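5. Recording folding episodes

Now the good part! With both arms homed and the grippers checked (section 4), you can start gathering examples for the Ladlow folding model. Each example is one episode: a cloth is laid out, you steer the two arms through a fold, and the recorder stores every joint position alongside the camera view.

A full set for one type of fold is 500 episodes. Split them between 2 operators if you can, as people fold in surprisingly different ways and the model is better for it.

5.1 Before the first episode

1. Switch on the left arm, then the right, and wait for both status lights to settle.
2. Open the Erard recorder and pick your name and the fold type from the list.
3. Put the cloths you plan to use within reach.
4. Check that the air tubes have enough slack for the arms to reach the far corners of the table. Retie them if they pull.

Caution: Keep your hands out of the enclosure whenever the arms are live. Press Hold before you reach in to straighten a cloth.

5.2 Recording

5. Lay one cloth in the middle of the table. It doesn't have to be neat — a few wrinkles or a turned corner make a far more useful start than a perfect square.
6. Release Hold and press Record.
7. Bring both grippers to the far corners of the cloth, close them, and lift together. Go at a pace you could keep up all morning.
8. Complete the fold, open the grippers and draw the arms back to the near side.
9. Press Stop, then mark the episode Good, Recovered or Failed.

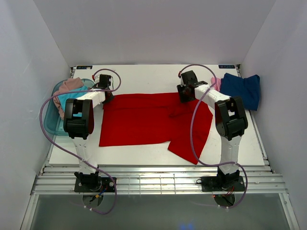 What should I do if a gripper misses its corner?
Keep recording and try the corner again. If you then finish the fold, mark the episode Recovered. These are some of the best examples you can give the model, so please don't throw them away!

Note: Use Failed only when the fold can't be finished. Failed episodes stay on the disk but are left out of training.

5.3 Changing cloths

10. Change to a different cloth after every 4 episodes. Mix colours and sizes as much as you like.
11. If the recorder shows error 327, one of the cameras has dropped out. Stop, restart the recorder and repeat the last episode.

At the end of a session press Upload and leave the machine on until the bar is full. Questions about labels go to Farzana Rind, and anything to do with the arms or the air supply to Boris Murín — both love hearing about odd folds.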